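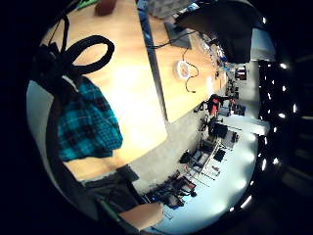
Can you leave bags at the Bittencourt apartments in Drastberg before check in? We land early and the flat isnt ready till 3.

Reception keeps them for you free of charge, just give your booking name at the desk. They tag them and lock them in the room behind the lift. Did this in February, two big cases and a pushchair, no fuss.

Posted by tramstop_lil

Depends which building!! There are two. The one by the river has a proper desk, open till late. The other one up on Reker street is key box only, no staff, so nowhere to leave anything. Check your confirmation email, the address is at the bottom in tiny print. If you're in the Reker one use the lockers at the station, 50 for the day for a large one, coins or card. Small ones go fast in the morning. Walk from station to flat is nearly 300 metres but uphill and cobbled, so wheels are a pain.

Also worth emailing to ask for early check in. We got in at noon once, no charge. Another time they wanted extra and we said no thanks and went for lunch instead. Café Esel is on the corner, does a decent soup, and they didnt mind us sitting there ages with all our stuff round our feet.
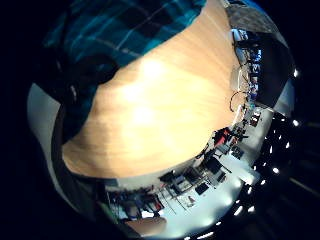 Plaid shirt, long table.

Posted by mossyboots

Stayed in the river one. Desk was fine but shut for a bit at lunchtime, had to hang about outside til someone came back. Ring ahead maybe. Dont leave passports or laptops in the bags obviously. Kitchen was small, bed comfy, wifi ok on the lower floors and patchy further up. Would go agian.

Posted by 2ndfloorplease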